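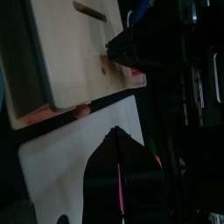 *Prokley Automation Club, Robot Cell Group / Help board / Grippers and end effectors*

## Gripper reports "object held" while the part is sliding, no fault raised

**Jalen Haverford**

Looking for help with a grip failure that the controller does not register as a failure.

Setup: six-axis arm, two-finger electric gripper (Trondia, the older parallel model), wrist camera looking down past the fingers. The task is to take a light wooden board with a slotted cutout near one edge, lift it off a white board, turn it through 90 degrees and set it down in a fixture. The board is 18 mm thick. Grip force is set to 20 N in the program. The fingers are the black molded ones that came with the gripper, no pads added.

Symptom: the gripper closes, stops on contact, and sets the "object held" output. The arm starts the lift. At some point in the rotation the board pivots around the upper fingertip and hangs at the wrong angle. In the worst instance it came out of the fingers completely and landed outside the fixture, inside the fence. The "object held" output stayed on until the board was gone. No fault, no protective stop, nothing in the log except the normal move entries.

Frequency: it ran clean for about 200 cycles after the last calibration and now happens several times a session. No pattern by time of day.

Checked so far:

- Tool center point, re-taught. No change.
- Payload and center of mass entered for gripper plus board. They were correct.
- Air is not involved, the gripper is electric.
- Gripper cable reseated at the wrist connector.
- Grip force reading on the status page matches the setpoint.

The upper finger is making contact on the right face of the board, tip first, a little above the small hole. There is a brownish scuff on the wood around the hole. I don't know if the finger made it or if the board had it already.

I can raise the force, but I want to understand why the gripper calls this a good grip. If the answer is "more force" I would like to know what the output is measuring.

**mkowalczyk_cell2**

The output is measuring the wrong thing for your purpose. On that generation "object held" is set when both conditions are true: the motor current has reached the threshold, and the fingers stopped before the programmed closed position. That is all. It says the fingers hit something. It has no information about where on the finger the contact is or what shape it has.

A blunt tip on a flat face gives you a very small contact area. It satisfies the current threshold easily. It resists the board being pulled straight out, up to the friction limit, but it resists almost no torque about the line between the contact points. When you rotate the wrist, the weight of the board stops acting through the grip line and starts acting beside it, and the board turns. The fingers don't move relative to each other while that happens, so the position reading stays constant and the output stays on. The drop is only reported once the gap starts closing.

So, in this order:

1. Fix the approach so the flat of the finger lies on the board and the tip is clear. If the board sits at an angle to the fingers when they close, you will always touch at a tip or an edge first. Your board is at a clear diagonal in the camera view. I would compare its angle with the finger faces before touching any other setting.
2. Move the grip point closer to the center of mass. The cutout shifts it, and if there is a recess on one side that shifts it too. Hang the board from a string at two different points and mark where the lines cross.
3. Add pads. Thin rubber sheet is enough. Bare molded plastic on wood has poor friction and it gets worse when there is dust on it.
4. Then look at force.

Check as well whether anything is pinched in the grip. There is a narrow bright pink piece between the finger and the lower right corner of the board. Whatever it is, if it is carrying part of the load the finger is not seated.

For detection, don't rely on the gripper output alone. Record the finger position at first contact, compare it again after a short lift, and again after the rotation. That catches a slip that changes the gap. It will not catch a pure pivot. For the pivot, use the wrist camera: measure the angle of the board's long edge after the lift and stop if it has changed by more than your tolerance.

**fence_and_relay**

Separate point from the grip itself. You wrote that the board landed inside the fence. Was anyone inside, and was the cell in automatic?

Treat "object held" as a process signal. It is not safety rated on any gripper of this type and must not be used to decide that it is safe to open the gate or walk under the load. We had the same confusion on the Pruvodholm cell. The gate release was tied to the held output through the PLC and had to be taken out again.

Until the slip is fixed:

- Run at reduced speed with the gate closed.
- Keep the lift height as low as the fixture allows.
- Do not reach in to straighten a hanging board. Stop the arm, set the board down on a surface under manual control, then open the gripper.
- Find out what the gripper does when power is removed. Some hold, some relax. Test it with the part resting on a surface.

**torque_wrench_dan**

had this, set force to max and it went away

**Jalen Haverford**

Nobody was inside, the gate was closed and the cell was in automatic. The gate is on its own interlock and the held output does not go to it. I checked the drawing and then the terminals.

Max force: tried it on a scrap board. It dented the face and the board still pivoted, later in the move.

Went through the list from mkowalczyk_cell2. The pick pose was taught with the board square to the white board, and the locating stop had worked loose, so the board was presented at an angle and the pose no longer matched. Tightened the stop and re-taught the pick with the finger faces flat. The center of mass was farther from the grip point than I had assumed, so the grip point has been moved as well. Pads are on order.

With the force back at the original setting it has not pivoted in the runs since, but that is one evening of running and I am leaving this open until the pads are on. The edge angle check is in the program with a stop and a message. I still need to choose the tolerance. At the first value I tried it stops on good parts when the overhead light is off.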